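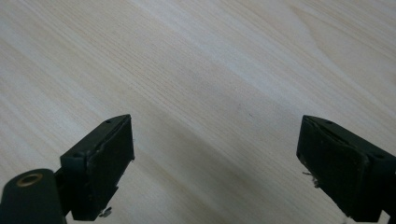 Gripper fingers over the work table. Scuffed pads are now logged at each inspection.

Search this site Enter keyword

Paltby Revises Care Schedule for Hand-Held Grippers

December 2020 – The Paltby workshop has adopted a new inspection schedule for the paired hand-held grippers used at its Enano table, where operators record household tasks such as dish care.

Under the revised procedure, both fingers of each gripper are opened fully and viewed against the bare tabletop before a shift begins. Staff examine the rims of the pads for lifting, chipping and frayed fibers. The mounting holes on top of each finger are checked in the same session.

"Wear on the rim tells us more than wear on the face," said Frauke Rathjen, who heads equipment care at Paltby. "A frayed edge does not take a gripper out of service by itself, but it must be written down." 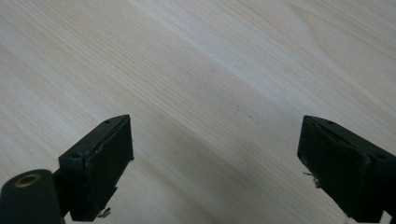 Pad Replacement and Cable Checks

Pads will be replaced after 90 hours of use, or sooner if an operator reports slipping. The previous limit was 78 hours, with no written check between changes.

After inspection, each pair is tried on a light object such as a round sponge scrubber, with the dish rack left in place on the table.
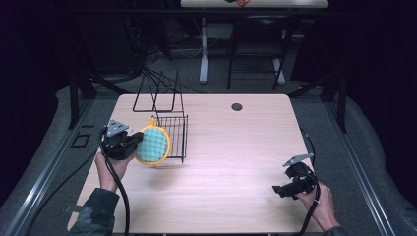 Cables are to run clear of the operator's wrists and down toward the near side of the table. Mounir Ezzat will keep the wear log, and questions on spare parts – including pad orders – should be sent to Kenza Alaoui.

We use cookies to improve your visit. Accept Manage settings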